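Setting up a wrist camera cell for tray work: lighting, fingers and log

Updated Sep 11, 2019 by Fatima Moodley, Kukivier

These are the rules we follow when a cell has to pick from or place into light-colored trays. They assume the arm is already mounted and the risk assessment for the cell is signed.

1. Check the fingers first

With the arm stopped and locked out, look at both fingertips. Wipe off dust and plastic flecks with a dry cloth. Try every screw by hand with the correct driver. Replace a finger if the coating has worn through at the tip. Do both fingers at the same time, even if one still looks fine.

2. Set the exposure on the tray

Put the tray on the work surface under the lights you will run with, and close the blinds. Lower the exposure until you can follow the top edge of every wall. Pale plastic under a strong side light goes white very quickly, and a divider that has washed out can't be found by eye or by software. If lowering the exposure makes the fingers vanish into the background, move the lamp and start over.
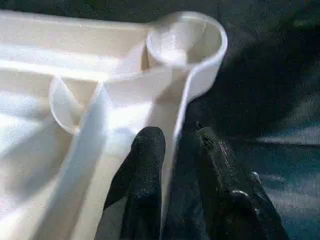 Use a dark, dull mat under light parts and a light one under dark parts. Tape the corners down. A mat that creeps will ruin a calibration faster than a bump to the camera.

3. Approach and clearance

Stop 39 mm above the highest wall and take a still before going lower. During setup, keep the tool speed at 200 mm per second or less, with one person holding the enabling switch. Nobody reaches into the tray while the arm is powered.

4. Trial runs and log

Run 11 slow cycles, then 300 at working speed. Write down any contact with a wall, even a light one. Save the exposure value, lamp position and finger part numbers with the program. Mandla Kekana keeps the blank log sheets, and the next review of this page is in October.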